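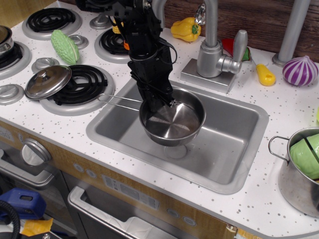

What does a student robotics club do for a whole semester with one arm and one toy kitchen?

Mostly it moves the same few objects back and forth, writes down what went wrong, and tries again with one thing changed.

I joined the club at Bitach in September, after a friend in my lab section forwarded the sign-up sheet. I had taken one controls class and could write passable Python. I expected to spend the first month watching older students do things. By the second meeting I had a login, a key card and a task list with my initials on it.

The club splits into small teams and each team gets a project name. Ours is Trivel. The name was there before any of us and I never found out where it came from. The other team this term is Lodhi, and they work on drawers and doors. We do dishes and food. Both teams share one room and one schedule, which is a spreadsheet that people edit without telling each other.

Our goal for the term was modest. We wanted the arm to pick up cookware and put it somewhere useful, starting from whatever position it happened to be in. A person does this without thinking. For us it broke down into a long list of small problems, and the first one was simply grabbing the thing.

We started with the toy vegetables because they seemed easier. They are easier. A plastic pepper can be grabbed from almost any angle and if you drop it, it rolls a bit and you go get it. We had a decent success rate on those within a couple of weeks and I think it made us overconfident.

Pans were the next thing on the list, and they took up the rest of the term. The first decision was where to hold them. Half the team wanted to go for the handle, as a person would. The pans in our set have a long thin wire handle that sticks out to the left across the counter, and I argued for coming down on the near rim with the gripper instead. With the handle, all the weight is out at one end and the pan wants to twist in the fingers. With the rim you have a thin edge to close on, so the height has to be right. Too high and the fingers close on air. Too low and they push into the counter, the arm faults, and somebody has to reset it.

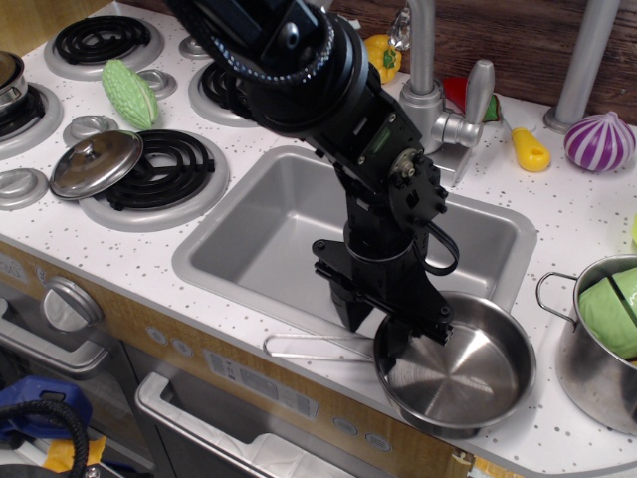
Most of my own work was on the approach, meaning the last little bit of travel before the fingers close. I kept a log of every attempt, and by the end it had 186 rows. The early rows are nearly all failures with one-word notes like "high" or "slid." Shiny metal made it worse. The inside of that frying pan reflects whatever is around it, and our depth readings got strange as soon as the arm came down over it. What helped was ignoring the inside of the pan completely and fitting a circle to the rim. It took me an evening to write and two weeks to trust.

The second big problem was the other stuff on the counter. Our advisor's rule is that the counter stays cluttered during tests, so the lids, the pots and the fake food all stay out. In October I thought this was a waste of time. I would like to take that back. The first version of my code worked fine with a single pan and fell apart once there was a pot lid nearby, because a lid is also a shiny circle and the code couldn't tell which circle it wanted. I fixed that with a size check and a height check, and neither one is clever.

We had our end-of-term demo on a Thursday, in front of the other team and a few people from the department. The task was to pick up a pan by the rim, carry it over the sink, and set it down in the basin. We had ten tries and got seven. One failure was a bad grasp, one was a collision with the faucet, and on the last one the program quit before the arm moved at all. I had left a debug line in that was waiting for me to press a key.

Lodhi got 80 percent on their drawers, and they have mentioned it several times.

If you are thinking about joining a club like this, the time commitment was bigger than the flyer said. I put in 35 hours in the last month alone. You also don't need to know much going in. I learned more about coordinate frames from getting the height wrong over and over than I did from the class.

Next term we want to enter the Rindby student challenge, which has a kitchen category. The rules require putting a lid on a pot. We have tried it a handful of times by hand, driving the arm with the controller, and the knob on top is a good thing to grab. Getting the lid to sit flat is harder. I have started a new tab in the log for it.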